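Small parts, open boxes: packing toys with Weronika Witkowska

Weronika Witkowska has spent nine years working out how toys go into cartons. Her current work at Skimine concerns play microphones, a product she calls awkward for its size. The head is round, the handle is narrow, and the two ends want to lie at different heights.

"A block sits flat. A microphone finds its own angle," she says. "You set it down and it rolls until the head stops it."

Her preference is a shallow cardboard box with the front flap folded down. A deep box hides the item already inside, and the second one tends to land across it. With the flap down, the handle can go in low, from the front, and lie along the floor of the box.
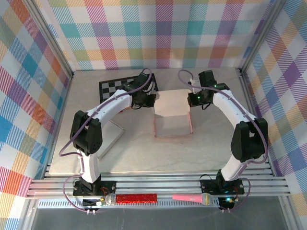
Witkowska lays the microphones on their sides before packing and keeps the heads pointing away from each other. She packs them head to tail, so the direction of each one has to be settled before it goes in. Glitter handles get separate treatment in her notes. "The coating is rougher than plain plastic. It drags on cardboard, and it marks if two handles rub."

Costel Surdu, who handles materials at the same firm, disagrees with her on dividers. He would fit a card strip down the middle of every box. Witkowska's trial of 60 boxes in April used none, and she had to repack three. "Costel thinks three is a lot. I think a strip costs more than three boxes," she says.

The work surface was a smaller argument. She wanted it pale, with little pattern, so that a loose part shows up against it. The marble-look top has faint veining, which she tolerates. The walls are a different matter.
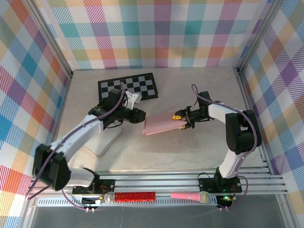
Pastel plaid panels on three sides of the packing area, with a checkerboard mat toward the back.

"I would have picked gray," Witkowska says of the plaid. "But the walls are behind the work — the floor is what I look at."

Her next item is a tambourine from Oltinik, wider than any box she has in stock. She has asked Surdu for a sample with a longer flap and has not yet settled whether the jingles need a paper sleeve.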